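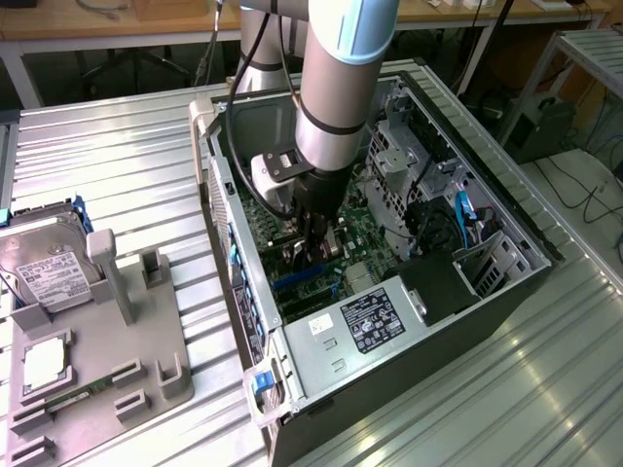
# Gripper trials, bench two

We spent most of March comparing two grippers on the same arm, the Gollar parallel unit and the Isiler with the longer fingers. The work was PC teardown: memory, processor and hard drive out of a desktop tower and into a holding tray. Bramwell wanted numbers before ordering for the second cell, and Plenasau wanted to know if their controller would need a firmware change. We ran 476 picks in all, 282 with the Isiler and the rest with the Gollar.

The gallery has one picture for now. The notes under it go with the bench generally, and more pictures will be added when the second cell is up.

## Memory slots

The gripper comes down over the memory slots on the motherboard, just above the blue expansion slots. It's the tightest reach of the job. The tower lies on its side with the panel off, so the approach is straight down, but the power supply and the drive cage leave less room for the wrist than the drawings suggest.

With the Gollar we had to tilt the wrist a few degrees to clear the cage, and the tilt made the modules bind in the slot. The longer fingers let us keep the approach vertical. They also flex more – enough that we cut the closing force twice before the pads stopped sliding off the top of the module.

## Cable on the arm

The black cable loops down next to the gripper. We tried it tied closer to the arm first and it pulled tight when the last joint turned past a quarter turn. The loose loop is better for reach, worse for catching on things. It snagged on the chassis 16 times during the trials, nearly always on the way out.

We'll try a side-exit connector next. Isiler sells one, but it adds height to the adapter.

## The tray

The gray tray next to the tower has a place for each part. The drive stands upright in its slot, the processor sits in a square pocket and the memory module goes in the long slot below it.

The processor pocket was the one we changed most. The first version was a close fit and the chip would land on the rim if the arm was off by half a millimeter. We opened it up and put a small chamfer on each side. The drive slot has stayed the same since the first print.

## Table and light

The ribbed aluminum table makes clamping easy and we'd pick it again. It does throw a bright reflection on the right side, and the overhead camera read that as an edge on several runs. Turning down the lamp helped. A matte sheet over that part of the table helped more, but it has to come off whenever the clamps move.

## Where it stands

Bramwell is taking the Isiler for the second cell, with the shorter pads. The Gollar stays on the shelf for drive work – it held the hard drives better than the other one and was quicker to open. Plenasau's controller ran both without changes once we raised the wait after closing to 128 milliseconds.

Still to do: the side-exit connector, a taller tray post, and a repeat of the memory runs on a smaller case.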